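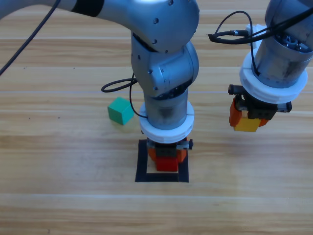
Re: [cubes-et-jeux] Le carré au ruban noir

Bonsoir la liste,

Oh que oui, je vote pour le carré au ruban ! Je l'ai adopté chez nous, à l'atelier de Brudgate, et je ne reviendrais en arrière pour rien au monde. Un bout de ruban noir sur une table en bois clair, un petit bloc rouge à poser dedans, un cube vert qui attend à côté sur le bois, et voilà une partie lancée (les grands s'y mettent autant que les petits, je vous préviens !).

Le message de départ disait :

> Pour le jeu de pose, je cherche comment marquer la case d'arrivée.
> J'ai essayé la craie, ça s'efface au premier coup de manche.
> Le plateau Plomton est joli mais trop petit pour nos blocs.
> Quelqu'un a-t-il tenté le ruban directement sur la table ?
> Et faut-il remplir la case ou juste faire le contour ?

Juste le contour, sans hésiter. Le rouge ressort magnifiquement sur le bois nu, et on voit tout de suite si le bloc est de travers. Coupez les quatre bandes un peu trop longues, puis rognez les coins au cutter sur une chute de carton avant de coller.

Côté blocs, j'ai vidé la caisse Rusu : 811 pièces, dont 2 fendues, que j'ai mises de côté. Avec le lot de Wotolberg on arrive à presque 1000, de quoi garnir toutes les tables en août !

Je garde un rouleau de ruban pour qui veut essayer, il est dans le tiroir sous l'évier.

À bientôt sur la liste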